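We've been fixing up old desktop computers at Stunberg for a good while now, and the pile on the receiving shelf keeps growing faster than we can work through it, so we're looking for another pair of hands (or two, if we're lucky!) for the bench in the back. If you like taking things apart and you have the patience to put them together again, please read on - and please don't worry if you've never been paid for it before.

## Bench Technician, Desktop Refurbishing (part-time, starting in August)

Most of what comes to us is retired office machines. They arrive from schools, clinics and small businesses, over 2,000 of them last year, and they leave as clean, tested computers that somebody can use for homework or job applications or keeping up with the grandkids. Your part is the middle of that trip. You'd open each case, blow out the dust, check the power supply and the memory, look over the board for tired capacitors, and write up what you find on the job sheet.

A fair share of the work is on Dell towers, so you'll soon get to know your way around boards like this one, with the processor socket open and the memory slots on either side of it.
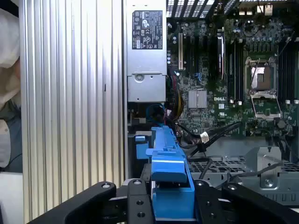

## What the days are like

Shifts run from 9:30 in the morning to 2:00 in the afternoon, four days a week, and there is always coffee. You'll have your own spot at the bench, your own screwdrivers and a grounding strap, and a tray for screws that we ask you to label, even when you're sure you'll remember. Cleaning old thermal paste off heatsinks takes up more of the morning than you might expect. Tirta Sembiring runs the bench and will sit with you for the first couple of weeks, longer if you'd like.

## Who we'd love to hear from

- People who have built, repaired or just poked around inside a desktop computer
- People with steady hands and decent eyesight, glasses very welcome, for lining up processors without bending pins
- People who can lift 30 pounds, or who will ask for help with the heavier towers
- People who write notes that somebody else can read

Certificates are nice, but we'd much sooner hear about the machine you rescued from your aunt's basement.

## How to apply

Write a page or so about yourself and drop it off at the front counter, or mail it to Stunberg, 724 Garus Street, to the attention of Tirta. Tell us which days suit you and whether you'd like to come by and see the bench first - we're happy to show you around any morning after 10:00.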